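Visit report: Plekel manipulation software lab
Filed 2026-01-19

The visit was arranged through Uldis Žukauskas, who maintains the motion stack at Plekel and who gave most of the tour himself. The company occupies one floor of the Priedītis building. Our interest was narrow: we run two-arm cells of our own, we have had recurring trouble with arm-to-arm coordination, and Plekel had offered to show how their planner and its tooling are put together. Hardware was discussed only where the software depended on it.

The stack has two named parts. Drustik is the planner and arbitration layer. Trurel is the logging and replay tool. Both run on a single workstation per cell, with the joint control loop pinned to its own cores and everything else kept off them. Žukauskas said they tried a two-machine arrangement first and dropped it after a month of chasing clock offsets.

Drustik does not plan both arms as one system. Each arm gets its own planner, and a third process holds a reservation table over the shared volume. Space above the table is divided into cells, and an arm must hold a reservation on every cell its next segment will sweep. Reservations are granted for a time window and released as the arm leaves. When both arms want the same cells, the one already holding an object wins. A tie goes to the arm with the shorter remaining path.

We asked about deadlock. The rule is simple: if neither arm has moved for 6 seconds while a request is pending, the arm without a load retracts along its own last path until the request can be granted. The retraction needs no planning and the path is known to have been clear on the way in. It is slow, and they accept that. Over the last test series they logged 464 task runs, of which 39 triggered a retraction at least once. We were shown the table but not given a copy.

Carried objects are the part we found most useful. In our own cells a grasped object is attached to the gripper as a fixed shape, and a box that shifts in the fingers will produce a collision model that is wrong for the rest of the move. Drustik re-estimates the pose of the held object during the move and inflates its bounding volume according to how old the last good estimate is. If the estimate goes stale, the volume grows until the planner can no longer find a path, and the arm stops. Žukauskas described this as the intended failure mode. We would want a limit on how often it happens in production, and they do not have one yet.

Perception is conventional. Segmentation runs first, then pose fitting for known items and a coarse hull for everything else. Tall containers and open vessels are tagged separately, with a cap on gripper speed near them and a penalty on lateral motion below the rim. The tags are kept in a plain text file which an operator can edit between runs. Glassware was troublesome for them, as it is for us. Depth returns through translucent walls are poor, and they fit the outline from color and treat the depth as a weak hint.

The task set in use during the visit was a breakfast table: cereal box, bowl, plate, drinking glass, toaster. Both arms work from opposite sides of the same tabletop, so nearly every reach toward the rear passes through contested space.
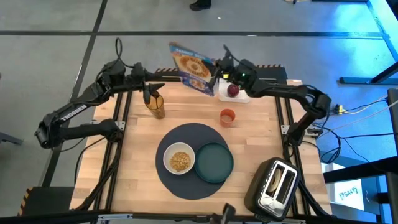

Trurel records joint states, commands, reservations and object estimates against one clock, and replay can be started from any point with the planner live. That last feature is the one we lack. A fault can be reproduced by loading the log a few seconds before it, changing one parameter, and letting Drustik plan forward from the recorded state. The replay does not simulate contact, so it is of no use for grasp failures. For arbitration faults it is enough. We watched one such case, a retraction triggered by a reservation that had not been released, and the cause was visible in the timeline within a couple of minutes.

Log retention is 36 days, after which only runs marked by an engineer are kept. The marking is manual. We suggested marking any run with a retraction automatically, and this was already on their list.

Some points we did not get to the bottom of:

The cell size of the reservation grid is fixed at startup. A finer grid reduces false conflicts but lengthens the grant step, and we saw no measurements of the trade-off.

The speed cap near open vessels applies to the gripper only. An elbow passing close to a vessel is covered by the ordinary collision margin and nothing else.

Recovery from a stale object estimate needs an operator — the arm holds position until someone confirms the pose by hand.

The configuration format changed in August and the older logs need a converter before Trurel will open them. The converter exists but is not documented.

Žukauskas has agreed to send the message definitions for the reservation process. On our side, the first step is to log reservations in our own cell without enforcing them, and compare the conflicts against the stops we already record.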